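Search this journal
Enter keyword, author or DOI
Home Current issue Archive Submit About

4. Where people settle: shared tables in the Tranance atrium

4.1 Why large tables

Small café tables are easy to study. One person or one pair takes each of them, and the record of an afternoon is little more than a list of which were taken and for how long. Large shared tables are far more fun. A stranger may join, a group may spread out to keep strangers away, and somebody who only wants to answer a message may perch at a corner for a minute and stay for an hour. When we began work on the Tranance building we expected to spend most of our effort on the stair landings, where earlier writers on informal seating have found so much of interest. The tables on the ground floor won us over within the first morning.

Two buildings are compared in this section. Tranance is a teaching building with a bright atrium and long opening hours. Okesska is a public library branch with a covered court of much the same footprint, furnished in the same period and with tables of similar size. Both have daylight from above and a main route that crosses the floor at a slant. The great difference between them is sound. Okesska has carpet under its tables and a soft ceiling along one side, while the atrium at Tranance is hard nearly everywhere, and a dropped pen can be heard from the far doors.

4.2 What was recorded

Across both sites we logged 287 sittings. A sitting starts when a person takes a place at a table and ends when that person leaves with their things. If they left a coat or a bag and came back within the same observation period, we treated it as one sitting. The sheet was adapted from the one developed for the Athumani waiting-room study, with its five codes for posture kept as they were and the codes for companions rewritten. In the original, a companion had to arrive together with the sitter. That rule made sense for waiting rooms, but it would have thrown away the very meetings we hoped to catch.

We also noted what people put down first. This was a late addition to the sheet, suggested by a pilot in March, and it became our favorite column. Some sitters put down nothing until they had looked over the whole room. Others claimed a place from a standing position, with a cup or a notebook, and went off again to find a chair.

4.3 Edges and corners

At both sites the first person to reach an empty table tended to choose an end, and the second tended to choose the end farthest away. None of this will surprise readers who have ever taken a train. The third arrival is where the two buildings part company, and in a way we find delightful. In the library court, third arrivals often walked on to another table. In the atrium they sat down, usually along the side facing the main route, and quite often they spoke to one of the people already there.

We think the noise is doing some of this work. In a quiet room each new sitter is an event: the chair scrapes, the bag is unzipped, heads come up. In a lively room the same movements are covered by everything else, so joining a table costs very little. The idea also fits the times of day. Before 10 a.m., when the atrium had its stillest hour, third arrivals behaved much as they did in the library and kept walking.

Curved edges deserve a word too. A curved front gives the sitter in the middle a slightly different direction to face from that of a neighbor, and several people we spoke with at Tranance said they liked being able to look past the person beside them. Straight-sided tables at Okesska drew no such remarks, although we asked the same opening question at both.

4.4 Small objects as markers

Personal objects on a shared table have long been read as claims to territory, and we saw plenty of that. A laptop lid raised toward a neighbor works very well as a fence. But the smaller things seemed to play a friendlier part. Bottles, cups, loose paper and pens were slid aside for newcomers again and again, often before the newcomer had asked, and the sliding itself served as an invitation. We came to think of it as the politest gesture in the building! A bag on a chair rarely moved without a request. A drink on the tabletop moved at a glance.

Surface matters in this, we suspect. On a pale, plain tabletop even a small object stands out, and a sitter can see at once how far their things have drifted. The Zalen trial, which fitted heavily patterned tops in a staff lounge, reported more forgotten items and more disputes about space, though its tables were also much narrower and we would not lean on the comparison too hard. A fair test would change the tops and leave the rest of the room alone. We would love to see somebody try it, and our recording sheet is free for anyone who wants to do so.
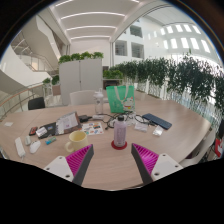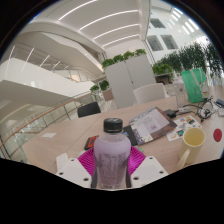 Figure 2. Bottle at a large light wooden table, Tranance atrium (two views).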